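The Little Yellow Bin That Fixed My Toolbox Problem

I own a proper toolbox. It's red, it weighs as much as a toddler, and for years it lived at the back of the hall closet behind the vacuum. Whenever a cabinet hinge came loose I'd stand there, look at the vacuum, look at the dark behind the vacuum, and go get a butter knife. We have three bent butter knives. My husband still thinks the dishwasher did it.

So when my friend Frida Fogh told me she'd thrown out her toolbox and gone over to open bins, I was ready to hear about it. Frida restores old sewing machines in what used to be her dining room, and she has more tiny tools than anyone I know. Her rule is one bin per kind of job, no lids, ever. "A lid is a place to put a coffee cup," she told me, and I looked over at my own toolbox and yep, there was a ring on it.

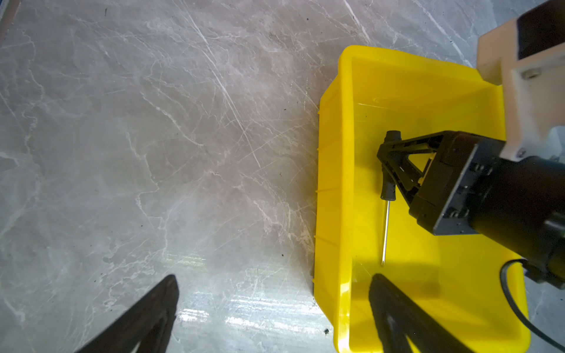
My first mistake was buying pretty baskets (of course it was). I got a set of woven ones from Ingvarsson, and they looked fantastic for one afternoon, and then the small screws started working their way out through the gaps. Plastic is what you want, with solid sides and a flat bottom you can wipe. And get a loud color! A black-handled screwdriver shows up beautifully against a bright yellow floor, while in my old toolbox everything was dark on dark and I was basically shopping by touch. Frida goes further and matches colors to jobs, but I'd never remember the code, so mine are all going to be the same.

I spent 27 dollars on the whole changeover, and most of that went to drawer liner I didn't need. The bins themselves are cheap. I wandered the Trevo store for 30 minutes picking them up and turning them over like melons, and what I ended up caring about was the rim. You want one thick enough to grab with one hand when the other hand is holding a shelf up. The thin-lipped ones sag when you carry them, and they dig into your fingers besides.

Then came the sorting, which I did on the living room rug with a podcast going. My neighbor Kiprono Mussa came over to return a ladder and stayed for the whole thing, mostly to argue. He wanted all the screwdrivers together. I wanted the everyday one by itself, because if it's in a pile with its cousins I'll dig, and if I have to dig I'll go right back to the butter knives. We compromised: the specialty ones went to the basement in a coffee can, and he got the stubby one I never liked.
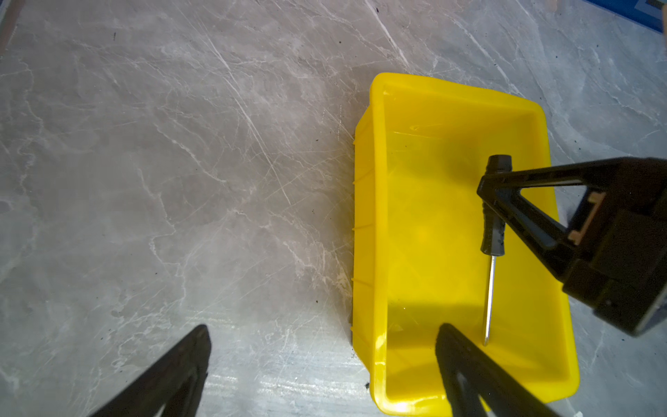 The everyday bin is the one I'd tell you to start with, even if you never get to the others. Keep it nearly bare. I know that feels like a waste of a perfectly good container, but give a long screwdriver room to lie flat, handle and silver shaft and all, and you can grab it half asleep at 6 in the morning when the toilet seat has gone sideways again. I was also nervous about a hard plastic bin next to a fancy surface. The yellow looks terrific on gray marble, I have to say, though if your counters are the kind you worry about, lift the bin when you move it and don't drag it. Grit gets underneath. I wipe the bottom of mine whenever I think of it, so, not often.

Eglė Lill, who edits these columns and has very firm feelings about clutter, asked what happened to the red toolbox. It's still in the closet. It holds the extension cords now, and the vacuum is still parked in front of it, and last week I needed an extension cord and moved a lamp across the room instead.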